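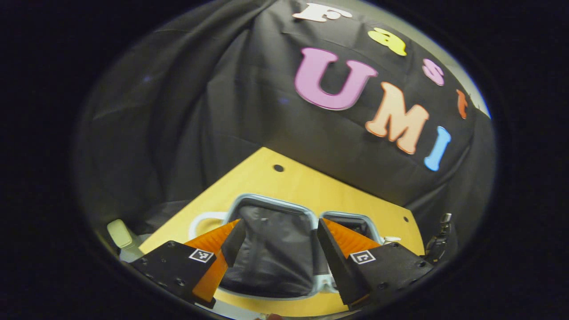

I bought the black fabric in March, four yards of it off the remnant table, and it sat in a bag behind the door until last week. I wanted a plain background for the back of the table so the wall and the outlets wouldn't show. It's up now. It creases if you look at it wrong, and I gave up on ironing after 15 minutes.

The letters went on last. I laid them out on the floor first and moved the M twice. Begoña Soler thought they should all be one color, probably white. I like them mixed. I also like them a bit crooked, so I didn't use a ruler. The pink U is my favorite.

Things I would do differently: wash the fabric before hanging it, since it picks up every speck of lint in the room. A lint roller gets most of it. I would also cut it shorter. The extra length ends up bunched on the table and I keep pushing it back.

The table itself I left alone. Vratislav Hájek asked if I was going to fill the holes in the top and I said no. I might oil the wood at some point.

Next is the shelf on the other wall, which has 7 boxes on it and no labels.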